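Chapter 6
Absorbency and the Care of Household Textiles

Key terms: pile, loop, wicking, finish, colourfastness, loading

A towel has one main job, and most of what is done to it in the factory and at home either helps or harms that job. This chapter looks at how cloth takes up water, why some fabrics do it better than others, and how washing changes the result over time.

Water moves into cloth in two ways. Some of it is drawn into the fibre itself. Cotton takes up water readily, while polyester takes up very little. The rest is held in the gaps between fibres and between yarns, where surface tension keeps it in place. Terry weaves raise loops above the ground cloth, and the loops give the water more surface to cling to. 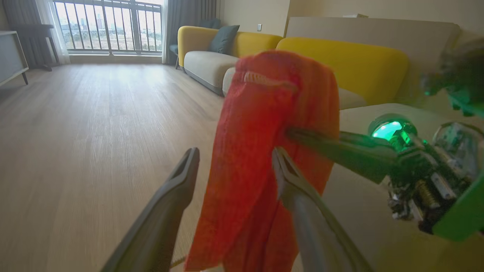

New towels often absorb poorly. Mills apply a softening finish so that the goods feel pleasant on the shelf, and this finish repels water until it is washed out. Fabric softener used at home has a similar effect. It coats the fibres, and the coating builds up with each wash.

Colour also matters in laundry work. Deep reds and oranges may release loose dye in their first few washes and should be kept apart from pale items. Section 6.4 sets out a simple rub test for colourfastness.

Case study: the Floritz Motor Inn

Bhavana Iyer manages the laundry at the Floritz Motor Inn in Humphreys, which has 306 towels in use. In October guests began to complain that the towels felt greasy and did not dry the skin. Her records showed that the dose of softener had been doubled over winter. She stopped using it, washed every towel 2 times in hot water without detergent, and tested a sample from each shelf. As you read, consider what else she could have checked before changing the wash program.

Before you begin Section 6.1, weigh a dry hand towel at home and write down the result. You will need the figure for Activity 6A.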